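Open day at the Rellar robot workshop

I finally got to go to the Rellar open day! Lacey Blackburn from my old job sent me the sign-up link back in the spring and I put my name down the same minute, then forgot all about it until the reminder popped up on my phone. They let in 200 people over the course of the day, in small groups, and my group got Murali Panicker as our guide. He works on the arms and he was great - he talked fast, answered everything, and never made anyone feel silly for asking.

I'm putting my notes up here with my gallery because a few of you asked what it was like. I spent more time with my mouth open than with my camera up, so it's a small gallery with a lot of me talking. Sorry, not sorry.

Getting there was easy. It's the long building behind the Bemero warehouse, and if you come by bus you get off at the stop by the garden center and walk back a little. I walked the wrong way first, of course. They had a check-in table with stickers where you write your name, and mine fell off before I got through the first door. There was coffee and a plate of those flat oat cookies. I had two.

The first part was a talk in the front room. Murali explained that they don't build the arms themselves, they buy them and then work on what the arms can be taught to do with everyday stuff. Boxes, bags, cloth, bottles, that kind of thing. He said soft things are the worst. A metal block is the same shape every time you pick it up, but a piece of cloth is different every single time, and so is a cardboard box once somebody has opened it. I had never thought about a box being hard! I open them all day long at work and I've never once been proud of it.

Somebody asked how long it takes to teach one job, and he said it depends on the job (which got a groan) and then he told us about one they had been working on where the arm had to close the lid on a shoebox. They did it 2088 times. He knew the number right off the top of his head, so I think that shoebox left a mark on him.

Then we got to go through to the floor itself, which was what I came for.
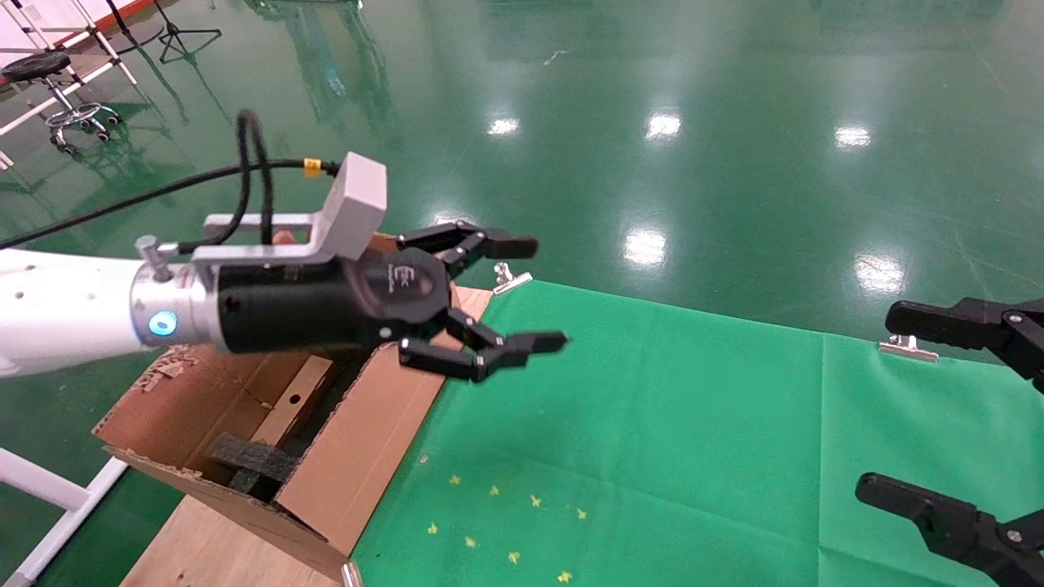
The gripper over an open box with foam inside, at the table with the green cloth. Look at the little yellow stars!

I loved this table the most. It's smaller than I expected, just an ordinary light wooden top with the cloth clipped down on it, and then these big serious black fingers hanging over a cardboard box like they're thinking about it. There's a second gripper reaching in from the other side too. The blue ring on the wrist is so pretty in person, I kept staring at it when I should have been listening.

I asked Murali about the fingers and he said people always expect five, like a hand, and then he held up his own thumb and one finger and pinched the air and said you can get through a lot of your day like that. I tried it at home with my breakfast. You can do the spoon. You can't really do the banana, or I can't.

He also let us feel one of the spare grippers that wasn't attached to anything. It was heavier than it looks! The joints have a nice smooth swing to them, and a kid in our group would not give it back. His dad had to trade him a cookie for it.

The floor is green and super shiny by the way, so shiny that you see all the ceiling lights in it. My shoes squeaked the whole way around and I was so embarrassed in the quiet bits.

After that we had a go ourselves. They had a station off to one side where you hold a pair of handles and move a small arm with your own hands, and the job was to put a rubber duck in a mug. You got two minutes each. Lacey had done it before (show-off) and got hers in right away. I dropped mine on the floor, and then I got it in the mug upside down, and then my time was up. It's a strange feeling, like wearing somebody else's arms. You move and it moves, but there's a tiny wait in between, and you keep going too far because you think it didn't hear you. The woman after me did it by going very, very slowly and everybody clapped.

Near the end there was a Q and A with people from two of the companies that work with Rellar. One was from Furnitz, who sell flat-pack shelves and want help with the packing side, and the other was from Ó Ceallaigh, who do parts trays. The Furnitz guy said his dream is a robot that puts the right number of screws in the bag, and I have never agreed with a stranger so hard. The last bookcase I bought came with none of the long ones and I had to borrow some from my neighbor.

A man at the back asked about jobs, and I was glad someone did. Murali didn't wave it away. He said some jobs will change and he thought people who do the packing now should be in the room when it gets decided how. Lacey and I talked about it the whole bus ride home and we don't see it the same way at all, but it was a good talk.

A few things if you want to go next time:

Wear flat shoes. You're standing for most of it and there's only a bench in the front room.

Pictures are fine on the floor but no flash, and they ask you to stay behind the tape when an arm is switched on.

Kids are welcome. The duck station is low enough for them and they were all better at it than me.

Eat first. The cookies go fast.

They said there will be another open day but there's no date up yet. I'll post the link when Lacey sends it to me. If you went in one of the other groups and got a good shot of the duck station, please send it to me, I was too busy losing to take one - and I'd love to add it to this page.

Posted 16 June 2025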